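4. Placing the board and blocks

The Kasus wooden board is the work surface for all sorting and stacking activities in this guide. Before you start, read Section 3 and confirm that the perforated platform is level and clean.

4.1 Before you begin

Keep the following within reach:
Wooden board
Plastic shape blocks from the Kasus set
Dry, lint-free cloth
Mild soap, for cleaning the blocks only

NOTE: The board is made of maple strips and can move slightly with changes in humidity. If it has been stored in a cold room, leave it flat at room temperature overnight before use.

4.2 Placing the board

1. Wipe the perforated platform with the dry cloth. Remove any grit from the holes near the area where the board will rest.

2. Hold the board by its two short edges and lower it flat onto the platform. Do not slide it into position - grit trapped underneath will scratch both surfaces.

3. Turn the board so that the light and dark bands run from left to right as seen from the front.

4. Leave a margin of open platform on the left and right sides, at the front and behind the board. Fixtures mounted at the rear of the platform must stay clear of the board.

5. Press lightly on each corner in turn. If the board rocks, lift it, clean the platform again and repeat from step 2.

CAUTION: Do not drill the board or fasten it through the platform holes. The strips are glued under tension and may split.

4.3 Setting out the blocks

1. Wipe each block and check it for cracks or sharp edges. Discard damaged blocks.

2. Gather the main group toward the upper right of the board. The blocks may stand close together but should not be stacked at this stage.

3. Place the blue cube by itself in the lower left-center part of the board. Its angle is not critical.

4. Check that cylinders of different colors are not confused with one another. The red and green cylinders are similar in size, and the activity cards refer to them by color only.

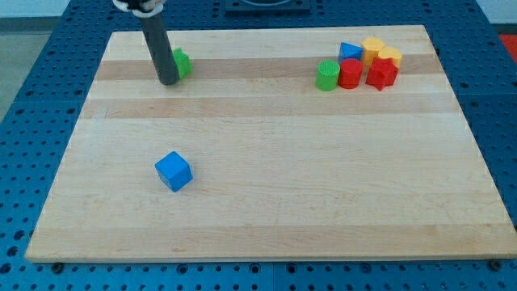
4.4 Load and care

1. Do not place more than 39 pounds on the board, including the blocks.

2. After use, return the blocks to their tray and wipe the board along the direction of the strips. Do not soak it.

3. Apply a thin coat of food-safe mineral oil after about 500 hours of use, or sooner if the surface looks dull. Let the oil soak in overnight and remove any excess before the blocks are put back.

4. Store the board flat. Replacement boards are ordered from Clusitz under part number 318.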